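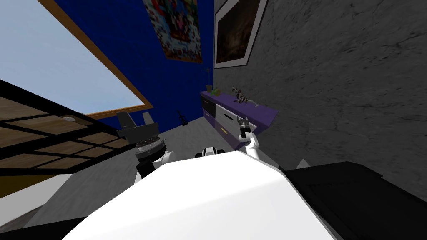 A two-armed robot in a simulated living room, with the right gripper close to the front of the purple cabinet.

Equipment plan: simulation first, second arm set later

The lab's equipment request for the coming year went in at the start of July. Several people have asked what is in it and what was left out, so this item sets out the main points.

The largest line is computing. We are asking for 4 new workstations, all for simulation work. The two oldest machines in the back office will be retired when the new ones are set up, and their monitors will be kept. Anyone who has files on the old machines should move them to the shared drive before the end of the summer.

The second line is storage. A single household run, with all camera views saved, takes up more space than we planned for last year, and the current drives were full by spring. Ayanda Mabaso went through the saved runs and deleted 136 of them that had no notes attached. That bought us a few months. The request covers new drives and a backup unit to go with them.

We did not ask for a second physical robot. This was the point that took the longest to settle. Pádraig Ó Gríofa made the case for buying now, on the grounds that the wait for delivery is long and that two projects already share one machine. Delyth Prothero, who keeps the equipment budget, put the cost of the robot next to the cost of everything that comes with it: floor space, a service contract, spare grippers, insurance and staff hours for setup. The total was more than the rest of the request combined. The decision was to look at it again next year with a full quote in hand.

In the meantime, the drawer and cabinet tasks will stay in simulation. The rooms we use come from the Dostine set, which the lab already has under license. They have plants, ornaments, pictures on the walls and furniture in strong colors, and the layout can be changed between runs. The cabinet room has a white drawer with a small yellow handle, and reaching that handle without disturbing what is on the cabinet top is the task most groups will work on this fall. Each group should plan for 1000 runs per task. Groups that need more should say so before the schedule is drawn up.

Grippers

The simulated robot has a different gripper on each arm, a large parallel one on the left and a smaller one with thin fingers on the right. Anahera Cosgrove has asked that groups record which arm they use for each task. The results will help us decide what to order for the physical robot, where we have money for one new gripper and no more. Quotes have come in from Wemimero and Stodanska. The Wemimero price is lower, but it does not include the mounting plate or the cable. Once those are added the two are close, and delivery time will probably decide it.

Please do not contact either supplier directly. Questions about the quotes go to Delyth.

Service and repairs

The service contract with Ó Dálaigh has been renewed for 2 years on the same terms. It covers one planned visit each year and parts for the arm joints. It does not cover gripper fingers, cables or damage from dropped loads. Those still come out of the repair budget, and that budget has not gone up.

Requests for small items

Small purchases such as cables, tape, test objects and adapters can still be made through the year. Send the item, the price and the project name to Bláthnaid Nic Giolla. Orders received by noon go out the same afternoon. If the item costs more than the small purchase limit, it needs Delyth's approval first, so allow extra time.

The full request, with prices, is in the equipment folder on the shared drive. Comments on the plan for a second robot are welcome and will be kept with the file for next year. Groups that want to support it should include hours of expected use and the tasks they would move out of simulation.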